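Subject: Re: Ruklow yard, food waste loads

Hi all,

Great news from Ruklow! The new tipping bay opened on October 17, 2019 and we ran 14 loads through it before lunch. The old bay never came close to that. Drivers pull straight in off Kershaw Road now, no more backing past the baler (hooray!), and the glass goes to its own bunker at the far end.
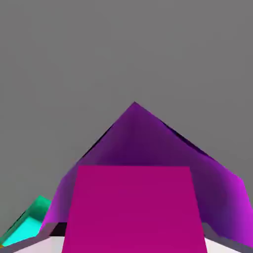 Purple shape on gray.

Noreen Conneely wrote:
> Does the Puseck route still go to the old site for
> food waste? Two of my drivers were told different
> things and I need to tell them something by tonight.

Puseck comes to us now, Noreen, food waste included. Use gate 8, and have them ask for a yellow ticket at the weighbridge. I love the new ticket printer, by the way - it's so quick the line barely builds up. Anything over 400 pounds of contaminated material still gets turned around, same as before, so please keep reminding the apartment buildings about plastic bags. The Numumar crates can stay on the truck until December.

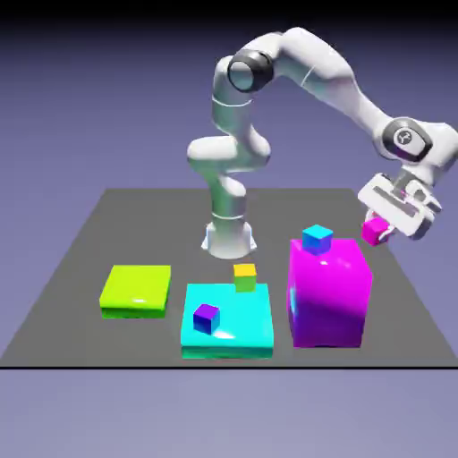
Jalen Zamora adds that gate 8 is tight for the long trailers, and he would like those sent to the main gate until the curb is cut back. Fine by me, so long trailers to the main gate please.

Come see it if you're passing!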